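Filed under: Pantry & Storage, Small Kitchens

How to sort your canned food before winter

Every November I take all the cans out of my cupboard and sort them again. It is not a big work, 59 minutes the last time, and after it I know what I have and I stop buying the third coconut milk. My neighbor Iresha Kumarasinghe taught me this method when I moved to Flotitz, and I changed it only a little.

You need a damp cloth, a dry cloth, a marker and a free table. Choose a Friday evening, before the weekly shopping.

Step 1. Take everything out. Really everything, also the ones in the back corner. Put the cans on the table standing up, close together, with the pull tabs on top. Do not sort yet.

Step 2. Wipe the shelf with the damp cloth and then with the dry one. Leave the door open while you work with the cans.

Step 3. Look at each can from all sides. Run a finger along the rim. If the lid is swollen, or there is rust on the seam, or the can is leaking, throw it away and do not taste it. A label that is a little worn is no problem, the food inside does not know about it.
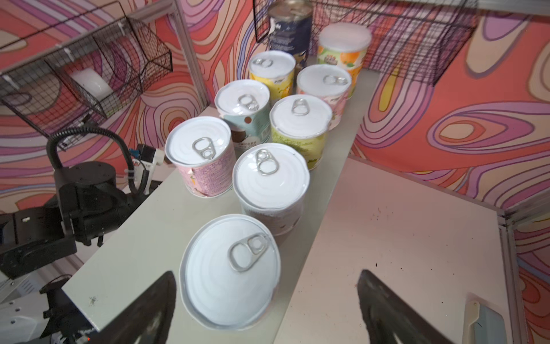
Step 4. Find the date and write it with the marker on the lid, month and year, in big numbers. On some cans the date is on the bottom, so turn them carefully. When the lid has many rings pressed in it, write on the label instead, near the top.

Step 5. Make groups by how you cook, not by color or brand. I have fruit and sweet things, coconut milk, vegetables, and drinks. Tall containers go behind and short cans in front, otherwise you will never see the short ones again.

Step 6. Put the groups back with the oldest date in front. I put no more than 4 cans one behind the other. My shelf is a Vollis from the shop in Bollport and it is not deep, so for me this is also the limit.

Containers with a plastic cap I keep on the lower shelf, near the door, because we open them often. After opening, read the label to see if it must go in the refrigerator. What stays in an open can I always move to a glass jar with a lid.

If you have cans with less than 6 months left, make a small list and tape it inside the door. Cross out each one when you cook it.

Written by Smaranda Bălan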